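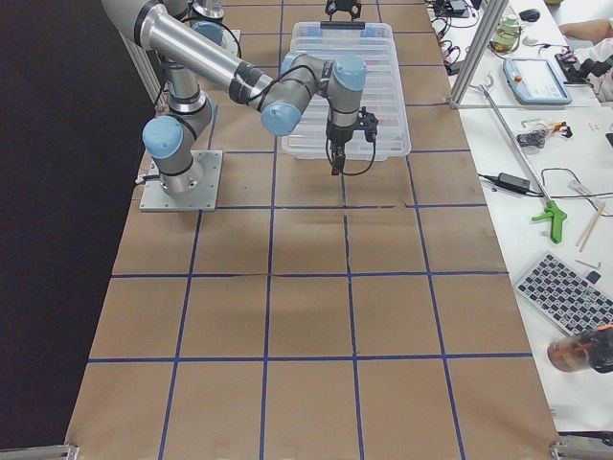
Brown paper, blue tape and a robot arm with light blue joint caps.

Mar 7, 2022

So I finally moved the blog! If you're reading this, you made it over to the new place, and if you typed in the old address and got bounced here, that means the redirect works and I can stop checking it on my phone while I'm brushing my teeth.

I'd been putting this off for ages. My old setup was the free plan I picked when I only meant to write a few posts for my sister, and it was fine for that. Then last year the ads got bigger, and in February they started showing up in the middle of paragraphs. I wrote a whole post about my grandmother's letters and right between two sentences there was a giant thing about foot cream. That did it for me.

I looked at Trummer first, which a couple of you recommended in the comments. I really wanted to like it. The writing screen is lovely, all quiet and white, and I typed half of this post in it. But it wouldn't bring my comments over, only the posts, and I care about the comments more than the posts (you people are funnier than I am). So I went with Clodon. It's a bit clunky, and the menu for changing your menu is inside another menu called Appearance, which took me most of an evening. But the comments came across with everybody's names on them. Even the long argument under the soup post is safe!

The import was supposed to be one click. It was one click and then a spinning circle, and then a message saying the file was too large. I had to split it in 2 with a little tool I found on a help forum, and I did a trial run with the smaller half in case I broke something. I'd tell you which tool, but I closed the tab, and my browser history from that night is just me searching the same error message with different spelling.

What didn't come across so well:

Categories. I had 40 of them. Forty! Who needs a category called "Misc 2"? I've squashed them down to 12 and I'm still not sure about "Small Things" versus "Everyday." If you have opinions, please tell me, because I've been staring at the list so long the words have gone strange.

Drafts. They all arrived, but with the date of the move on them, so now I can't tell what I was working on when. Almost 30 of them are nothing but a title. One just says "the thing about the bus." I have no memory of any thing about any bus.

Links between old posts. Some of these still point to the old address. They'll bounce you over, so you may not notice, but I'm fixing them by hand a few at a time with my coffee. If you hit one that goes nowhere, leave a comment on whatever page you started from and I'll get to it.

Email subscribers, you shouldn't have to do anything. The list moved over with me. If this post didn't show up in your inbox and you're only here because you wandered by, check your spam folder first and then sign up again with the box at the bottom. I put the box at the bottom on purpose. I can't stand it when one jumps out at me before I've read a single word, and I promised myself I'd never do that to anyone.

I also changed the theme, as you can probably tell. It's called Sirkimer and it was free. I turned off the slider, the sidebar clock and something called a "mood bar," and what's left is pretty plain, which I like. The font is bigger too. My dad has been asking for that since the very first post, so Dad, there you go, you can put the tablet down on the table now.

Still on my list: a proper About page (the old one still says I'm learning the ukulele, and I'm sorry to say I am not), a search box that finds things, and an archive by year. I'd also like to do something about the tags, but I'm going to need a weekend and a lot of snacks for that.

Big thank you to Isla Ritchie, who writes over at Jokusport and made this same move before I did. She answered every one of my panicky emails, including the one I sent after midnight with the subject line "WHERE DID IT ALL GO." It had gone into the trash folder. She was very nice about it.

Next post will be back to normal, I promise. I've got the second half of the letters to type up, and my grandmother's handwriting gets a lot worse once she starts complaining about her neighbor, so give me a little while.

Filed under: Blog Stuff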